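Newsletter > November > Home and Clothes > How I learned to keep woollens

Keeping knitwear through a wet winter

When I moved to Masham I brought two pullovers, and I thought this was enough for any weather. In the country where I grew up, a pullover is something you wear on an evening in January and then forget. I did not know that knitted clothes need care, in the same way that shoes or kitchen knives need it. In my first winter I put both of them in the machine with the towels. One came out in a size for a child of six. The other became thick like a carpet and I used it for years under the leg of a table.

The editor asked me to write about what I have learned in the time after this, for readers who are in the same situation. I am not a professional. I mend clothes on Saturday mornings in the room behind the Firnon shop, and most of my knowledge comes from other people's jumpers and from my own errors.

Washing less

The first thing I had to learn was to wash less often. A shirt touches the skin all day and must be washed. A jumper which is worn over a shirt can go many days with only fresh air. I hang mine over the back of a chair in the evening, near a window that is a little open, and in the morning I fold it. If there is a spot of soup, I clean only the spot, with cold water and a small drop of washing-up liquid, and I press with a cloth. I do not rub. Rubbing is what makes the fibres hold together and become felt, and after that they can't be separated again.

When a full wash is necessary, I do it by hand in the basin. The water should be the same temperature as your hands, so that you feel neither warm nor cold when you put them in. It is very important that the rinsing water has this same temperature too. I was always told that heat makes wool shrink, and this is true, but the sudden change is also bad, and so is too much movement. I leave the jumper to lie in the water for ten minutes and press it down gently a few times. Then I let the water go and press the jumper against the side of the basin. I never lift it by the shoulders when it is full of water, as the weight pulls the body long and the sleeves even longer.

Acrylic and cotton are easier, and most of what people bring to me is a mixture. Please read the label before anything else. If the label was cut out, treat the garment like wool and you will not go wrong.

Drying flat 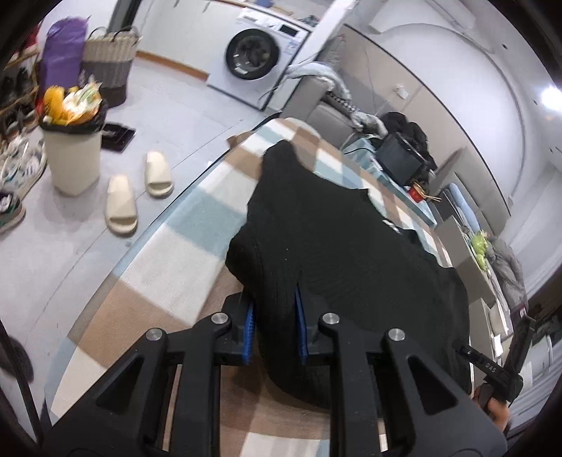
Drying is where most jumpers are lost, in my opinion. The rule is simple: flat, on something which takes the water away, far from the radiator. I first roll the jumper inside a towel and press with my knees, which looks foolish but works well. Then I open it on a second towel and put it in shape with my hands, the sides straight, the sleeves beside the body, the ribs closed together. Many homes in our town have no place for this. The bathroom is too small and the floor belongs to the cat. A table or a bed is good, and for dark knitwear I like to work on a blanket with a pattern of squares, like the checked one with the black garment on it, where the lines help me to see if the hem is straight. A blanket alone will stay damp below, so when the knitting is really wet I put the towel between. After one night I turn the jumper over. In November it can need two days, and you must have patience. A jumper that is put away a little damp will smell in spring like an old cellar, and you will have to start again from the beginning.

Some people ask me about the tumble dryer. My answer is no. I know that some machines have a programme for wool, and perhaps it is good, but I have seen too many sad results on a Saturday.

The small balls

The small balls under the arms and at the sides are called pilling. For a long time I thought they were a sign of bad quality. It is more complicated. Soft yarn has short fibres, and the short fibres come out and turn around each other wherever the arm moves against the body. A very soft and expensive jumper can make more of them in one month than a rough one in three years. Usually the first winter is the worst.

I have tried the electric shaver, the comb and the stone. The shaver is quick, but it is easy to cut a hole if there is a fold under it, and on ribbed knitting I don't use it any more. The comb I find the best for fine knitwear. You pull the fabric flat with one hand, and with the other you move the comb in one direction only, very lightly. Do it in daylight. For black and dark blue I sit directly beside the window, otherwise I find half of the balls and discover the others in the bus.

Folding and not hanging

I fold everything knitted. A hanger makes two small horns at the shoulders and in a few weeks the front is longer than before. My way is to lay the jumper on its face, bring one side to the middle with the sleeve going down along the body, then the other side, and then turn up the bottom once or twice, depending on the shelf. Cuffs should lie flat. If the cuff is thick, I let it end just above the hem, so that there is no hard place in the middle of the pile. The heavy ones go at the bottom and the thin ones on top. Not more than five in one pile, or you will never wear the lowest.
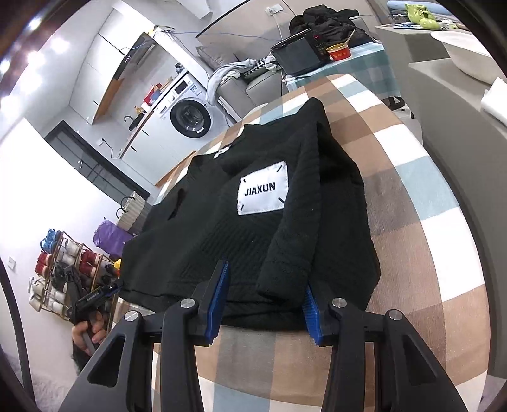 Zineb Sqalli does not agree with me about hanging, and I promised her that I would put her opinion. She wrote to me that a long cardigan can hang very well if it is folded over the bar of the hanger like a pair of trousers, body on one side and sleeves on the other, and that in a flat with a rail and no shelves there is no other choice. She also says that my piles are a paradise for moths, as I do not move them enough. I have to admit that she is right about the second point.

Moths

So, moths. The moth that flies is not the one that eats. It is the larva, and it likes dark places where nothing moves, and it likes wool with some food or skin on it. For this reason a jumper must be clean before it goes away for the summer, even if it looks clean. I take everything out in spring, shake it at the window, brush along the seams and clean the shelf with the narrow part of the vacuum cleaner, above all in the corners. Then I put the knitwear in cotton bags which close well.

Lavender smells nice and I use it, but I would not trust it alone. If you find holes, put the jumper in a plastic bag and then in the freezer for 2 weeks. After this let it come slowly to the temperature of the room, still inside the bag, and shake it outside. My freezer is small, and one year there was a cardigan between the peas and the bread for the whole of this time. My guests were polite.

Repairing small holes

A hole the size of a lentil can be closed in a quarter of an hour. A hole the size of a coin needs an evening. For this reason I ask everybody to come early! Look at your elbows and cuffs once a month against the light of a lamp. If you see a thin place, it is easier to strengthen it now than to build it new later.

For a thin place I sew over the stitches which are there, following the same path as the yarn, with a needle that is not sharp. It is slow but very calm work. For a real hole in a dark jumper I use yarn that is a little thinner than the original, as a thick darn will pull the edges. The colour will never be exactly the same. Black is the most difficult, and I learned to compare it in daylight, where one black is brown and another is nearly green. I buy mine from the Beltevska stall, in balls of 136 metres, and one ball has lasted me for more repairs than I can remember.

If you want to learn, come to the room behind Firnon on Saturday from ten o'clock. Bring the jumper washed, please, and a lamp if you have one, for the light there is weak – and the afternoon is short at this time of year.

Comments

Nesma Abdel Hamid
Thank you for the part about the rinsing water. I was careful with the warm wash and then I used the cold tap for rinsing, every time. Now I understand what happened to my grey one. Can I ask if vinegar in the last water is a good idea? My aunt does it always.

The author
A spoon of white vinegar does no harm, and it takes away the rest of the soap. More than a spoon is not needed.

Zineb Sqalli
You were fair to me about the hangers. I still think five jumpers in a pile is too many.

El Sherbiny
Does the freezer also work for a rug? Mine is small, but it would not go in without cutting it.

Back to top | Contact the newsletter | Copyright remains with the authors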